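We use cookies to remember your settings and count visits. By continuing to browse you agree to this. Accept | Manage preferences

Teaching a gripper to do the washing

Miyuki Kubo has run the applied robotics module at Stirville for long enough to have strong views on cloth. Her second-year students spend the whole of the spring term on one household job, and this year the job is laundry. The project is called Prumero, a name left over from an earlier group that worked on stacking plates.

"The plates were easy," she says. "A plate is the same shape when you put it down as when you picked it up. You can write down where the edge is. A shirt has no fixed edge, and the software has to cope with that every single time."

The task as set is to move clothes between a basket and a front-loading washing machine. Students work in pairs. Each pair has to record 100 runs by guiding the arm by hand, and the runs from the whole class go into one shared pool. By May the pool should hold 2000. When we spoke it was well short of that, and Kubo was not worried.

"They are slow for the first month. They stop, they argue over the wrist angle, they start again. A pair that takes all afternoon over the first ten runs will do 30 in an afternoon by the end."

She is strict about what counts as a run. It starts with the arm parked and ends with the arm parked. If a sock falls on the floor, the run is kept and marked as a failure. Early groups deleted their failures, and the model trained on their data had never met a dropped sock and did nothing sensible when it saw one.

Most of what the model learns from comes through the wrist camera. A second camera on a stand covers the wider view, but Kubo treats it as a backup. 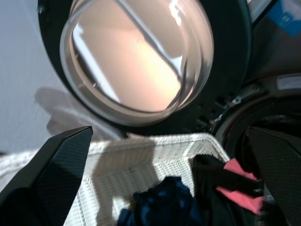 View from the wrist camera, with the door open and the basket between the fingers.

The door is the part that students complain about. "Glass is bad for us," Kubo says. "It is curved, it reflects, and the reflection moves when the arm moves. One pair trained on morning runs only and then tested after four o'clock. The arm went for a bright patch in the door." She now asks each pair to spread their runs over the day and to write the time in the log.

Dark clothes are the other complaint. Where a black garment lies over a navy one, the boundary is hard to find even for a person looking at the screen. The students asked to be allowed to leave dark items out. Kubo refused — people own dark clothes — but she did agree that the loads could be mixed.

The gripper fingers are textured, and have been since the second year of the module. Smooth ones let thin fabric slide. The texture brought its own fault, in that knitted items sometimes stayed on the finger after release. The fix was a short sideways move before the fingers open fully, found by a student from the Zoltlow exchange and now written into the lab notes.

Marks are given for the log, the code and a final trial in room 204. Speed is not marked. Each pair gets the same set of clothes in an order they have not seen, and may restart once. Kubo says the restart was brought in after a loose cable ended a good trial in its first minute.

The best pairs will take their work to the Rüegg student meeting, where the machine is a different model and the door opens the other way. Nothing in the Stirville data covers that. "I have told them," Kubo says. "Two of them have started on it. The rest are still arguing about socks."

Get our monthly newsletter. Enter your email address to subscribe. You can unsubscribe at any time.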